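Two-Arm Tabletop Cells: Operating Rules FAQ
Rengifo site guide, revised June

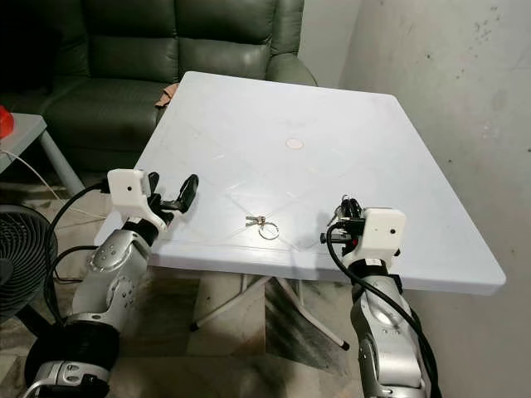
Both arms at the folding table, with keys on a split ring between the grippers.

Which rules apply to home-style rooms?
The same ones that apply at the Brusodov lab. Furniture may stay where it is, provided neither arm can reach it at full extension.

Can I use a folding table?
Yes. Lock the legs before powering the arms and check that all feet sit flat. Scuffed tops are acceptable. Cracked tops are not.

How should wrist cables be routed?
Along the outside of the forearm, with enough slack for full wrist rotation. A loop behind the wrist is fine if it clears the joint. Re-check after every 45 episodes.

What is the speed limit with a person in the room?
Level 2 on the Wimisness controller. Higher levels need the room cleared and the door closed.

Do small metal objects need special handling?
Keys, rings and clips go on the tabletop one item at a time – a key ring counts as one item. Place them by hand only while both arms are paused.

Who may release a pause?
The operator who set it. At shift change, the incoming operator sets a new pause before the old one is released.

How often are the wrist cameras checked?
At the start of each shift, and after any contact with the table. Wipe the lens with a dry cloth. If the housing has moved, recalibrate using Procedure 11.

What gets logged?
Every stop, including those caused by the operator. Use Form 21 and record the object, the arm (left or right) and the controller level.

Does this replace the Sornomwood checklist?
No. Complete the checklist first – it covers power and flooring, which are outside this guide.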